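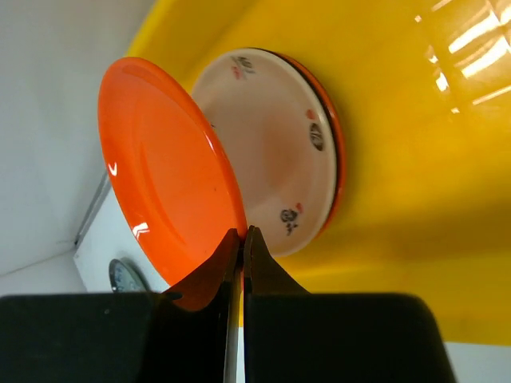 An orange plate and a white one.

My aunt Chrysanthi left me the good plates and Darragh Costello the bad ones, and we've been arguing ever since about which were which.

You have to picture the shop. Drimar's sat at the bottom of Lovska Street, four tables and a takeaway window, and she ran it on her own until her knees went. Mornings were for the regulars. Evenings were for whoever walked up from the ferry with sand on their feet. I did the dishes from the time I could reach the tap, and Darragh did them with me, badly, because his mum cleaned the rooms upstairs and he had nowhere else to be.

So when the letter came, dated May 16, 2025, I read it standing up in the hallway with my coat still on. "The good plates to my niece Eftychia. The other plates to Darragh, who will know why." That was the whole of it! No list, no colours, nothing.

I rang him that night.

"They're the white ones," he said, before I'd even said hello. "Yours, I mean. The good ones. Obviously."

"She hated the white ones," I said. "She bought them for my cousin's christening and complained about the price for a decade."

"Well, I'm not taking the orange. I broke half of the orange."

(He did, too. He carried a stack of them out the back door in a southerly and came back with the top one and a very red face. She made him sweep the yard and then she made him an egg sandwich.)

We met at the shop to sort it out. Angeliki Economou from next door had the key and no intention of leaving us alone with it, so she pulled up a chair and ate pistachios while we opened the cupboards. Everything still smelled of oregano and bleach. Darragh took down a plate, turned it over, put it back. I did the same. We were both being terribly polite.

"She ate off the orange," Angeliki said, after a good long while. "Every night, after you kids went home. The white was for customers she didn't like."

Darragh laughed so hard he had to lean on the fridge. 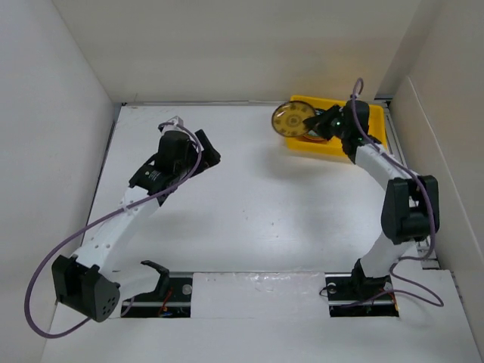
The drive home

I took the orange ones, in the end, wrapped in tea towels on the passenger seat with the belt done up across them. Darragh took the white. He said he'd finally worked out the "who will know why" part, and he wouldn't tell me, not even when I offered him petrol money.

I got as far as the Semero turn-off before I had to pull over and have a bit of a cry. Then I ate the egg sandwich he'd left on the dashboard.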